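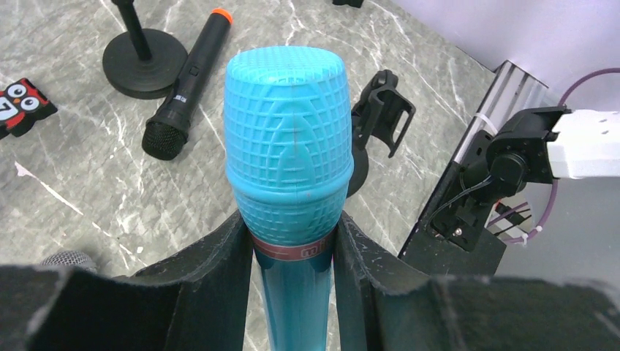 Werkstatt > Selbstbau > Roboterarme > Greifer

Greiferfinger mit Filz bekleben und Mikrofone sicher greifen

In unserer offenen Werkstatt Kevemari haben wir seit April zwei kleine Roboterarme auf einem gemeinsamen Rahmen aus Aluminiumprofil. Das Projekt heisst bei uns Paquette. Die Arme sollen lernen, Mikrofone vom Tisch zu nehmen und in einen Halter zu legen. Am Anfang ist uns fast jedes glatte Mikrofon aus den Fingern gerutscht. Ich beschreibe, wie ich das Problem gelöst habe.

Sie brauchen:
- selbstklebenden Filz, dunkel
- Isopropanol und ein Tuch ohne Fusseln
- ein scharfes Messer und ein Lineal
- Kabelbinder

Schritt 1: Innenflächen reinigen
Schalten Sie den Arm zuerst aus. Reiben Sie die Innenseiten der Finger mit Isopropanol ab und warten Sie 5 Minuten.

Schritt 2: Filz schneiden und kleben
Schneiden Sie zwei Streifen von 16 mm Breite. Kleben Sie von der Spitze nach hinten und drücken Sie jeden Streifen fest an. Der Filz darf nicht über die Spitze stehen, sonst bleibt er später am Gegenstand hängen.

Schritt 3: Greifkraft einstellen
Ich beginne immer mit einem kleinen Wert und erhöhe ihn in Schritten von 10. Bei mir steht der Endwert für das Schliessen auf 1318, aber dieser Wert gilt nur für meine Motoren. Probieren Sie zuerst den Griff am Windschutz oder am Korb, danach am glatten Schaft. Der Schaft ist der schwierigere Teil.

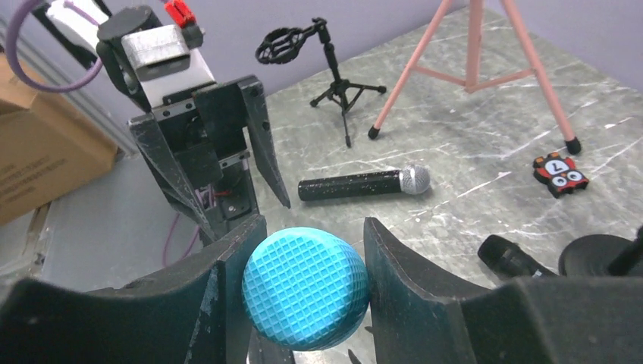

Griff an der türkisen Kappe mit Waffelmuster, hinten der zweite Arm mit offenen Fingern.

Schritt 4: Kabel und Tisch ordnen
Führen Sie die Kabel in einer grossen Schlaufe am Arm entlang und befestigen Sie sie nicht zu straff. Fahren Sie jedes Gelenk einmal langsam bis zum Ende. Wenn das Kabel sich dabei spannt, machen Sie die Schlaufe länger. Die Ständer mit schwerem Fuss stelle ich in die Mitte, wo beide Arme sie erreichen können.

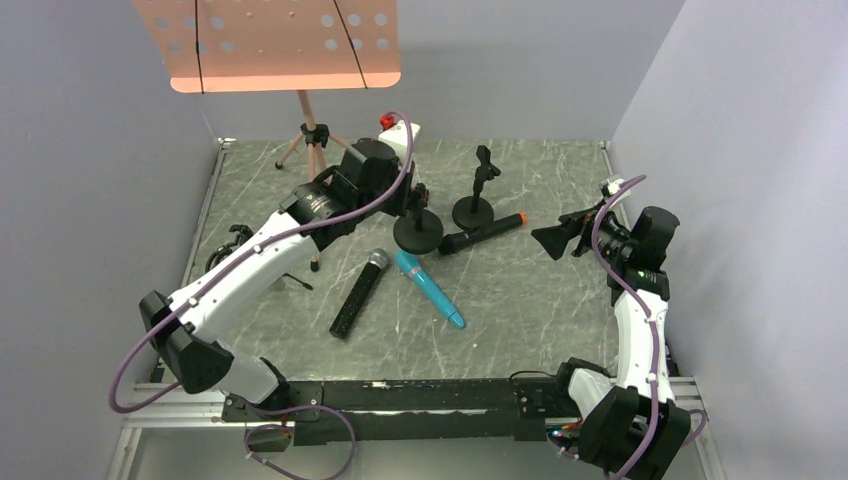
Beide Arme über dem Tisch, dazwischen drei Handmikrofone und zwei Ständer.

Schritt 5: Filz pflegen
Der Filz sammelt Staub und Fusseln. Ich gehe ab und zu mit Klebeband darüber. Wenn er an der Kante glatt wird, wechsle ich beide Streifen zusammen.

Kategorie: Greifer & Werkzeuge | Schlagwörter: Filz, Zweifingergreifer, Mikrofon, Paquette

Kommentare

Skukasus: Danke für die Anleitung. Hält der Kleber auch auf gedruckten Teilen aus PETG?

Apostolos Zervas: Bei mir ja, wenn die Fläche vorher leicht geschliffen wird. Körnung 240 reicht.

hernance: Ich habe es mit Moosgummi versucht. Er greift besser, aber das Mikrofon löst sich dann schlecht beim Öffnen. Ich bestelle jetzt auch Filz.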